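Assunto: Re: [manipulacao] dedos curvos impressos x garra paralela de série

Oi, pessoal,

respondo por baixo de cada trecho, porque a mensagem original tinha perguntas bem diferentes umas das outras.

> Estamos montando uma bancada parecida com a de vocês aqui na Flarnholm e
> ficamos em dúvida sobre os dedos. Vale a pena imprimir os curvos ou é
> melhor ficar com os retos que vêm com a garra Trovonis? O nosso objeto
> típico é fino e cilíndrico: canetas, pincéis, tubinhos.

Imprimam os curvos! Eu era o cético da turma e mudei de ideia em uma tarde. Com os retos, um cilindro fino fica preso por uma linha de contato só de cada lado, e basta um toque na ponta para a peça girar dentro da garra. Com os curvos o dedo se fecha em torno do objeto e a orientação se mantém muito melhor. Usamos marcadores de ponta longa como peça de teste, que são um caso meio maldoso: cano liso, ponta comprida e fina, e tampa que é fácil de perder debaixo da mesa.
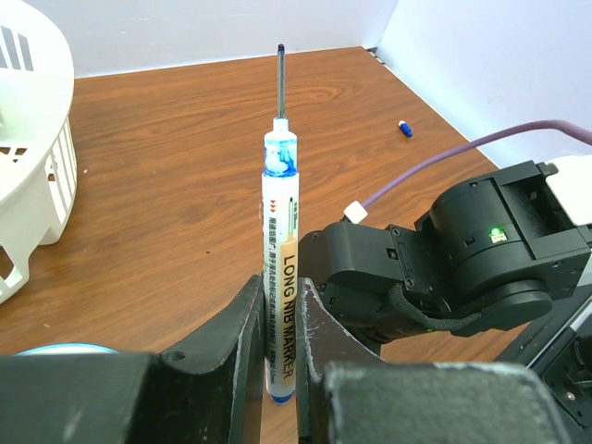

O que mais me animou foi o encaixe vertical. A tarefa é pegar o marcador deitado, pôr de pé e entregar para o segundo braço. Nos retos, perdíamos a vertical quase sempre no momento da entrega, quando o outro braço encosta e empurra um pouquinho. Nos curvos fizemos 200 tentativas e só 23 terminaram em queda ou em marcador torto demais para a entrega. Para uma peça impressa com perfil desenhado no joelho, achei ótimo.

> E o desgaste? Plástico preto fosco risca só de olhar.

Risca mesmo, e rápido. As bordas internas são as primeiras a sofrer, porque são elas que raspam na mesa quando a garra desce um pouco além da conta. Até agora é só cosmético. Medi a abertura das pontas com paquímetro antes e depois da série e não vi diferença que me preocupasse. Se vocês usam segmentação por cor em cima da imagem do punho, aí sim prestem atenção: a borda gasta fica mais clara e o nosso limiar antigo começou a comer um pedaço do dedo. Refiz o limiar e passou.

Ah, e imprimam com as camadas ao longo do dedo. Tive que refazer um par inteiro por causa disso (rachou na base, bem no parafuso).

> Câmera no punho ou câmera fixa? Temos orçamento para uma só.

Punho, sem pensar muito. A fixa é confortável para depurar, mas nos últimos centímetros antes de fechar ela não serve para quase nada, porque o próprio braço tampa o objeto. Com a do punho dá para ver os dois dedos e a peça na mesma imagem, e a política aprende a centrar o cano no vão com muito menos demonstrações.
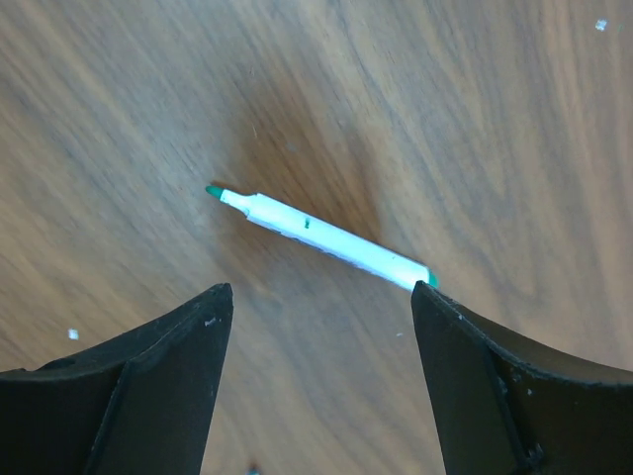 Uma coisa que demorei a perceber: quando o marcador está atravessado em relação aos dedos, é preciso girar o punho antes de descer, e o operador tende a fazer as duas coisas juntas. Nas demonstrações gravadas assim a política herda o vício e acaba empurrando o marcador com a ponta de um dos dedos. Passei a pedir giro primeiro, descida depois, com uma pausinha curta no meio. Fica mais feio de assistir e funciona bem melhor.

Cuidem também do desfoque de movimento. Com exposição automática, a nossa câmera alongava demais o tempo no fim do dia e a textura da mesa virava um borrão durante a aproximação. Travei a exposição, aumentei a luz de cima e as imagens ficaram bem mais parecidas entre uma sessão e outra.

> Alguém já testou o controlador da Brellow com 2 braços no mesmo
> barramento?

Testei, com os 2 no mesmo barramento e depois separados. Juntos funciona, mas a leitura de posição do segundo braço chegava atrasada em relação ao primeiro, e na entrega isso aparece como um tranco feio. Separei em dois adaptadores e o tranco sumiu. Não cheguei a investigar se era limite do controlador ou alguma configuração minha - se alguém aqui tiver paciência para medir direito, eu adoraria ver os números.

Ainda quero comparar com um par de dedos em TPU, mesmo perfil, para saber quanto do ganho vem da curva e quanto viria de um material mais mole. Meu palpite é que a curva leva a maior parte. Devo ter isso em novembro, se a impressora colaborar. Se vocês imprimirem antes, contem como foi, inclusive o que der errado!

Posso mandar os STL para quem quiser, é só pedir em privado. O arquivo do dedo esquerdo e o do direito são espelhados, não tentem usar o mesmo dos dois lados.

Abraços,
Dissanayake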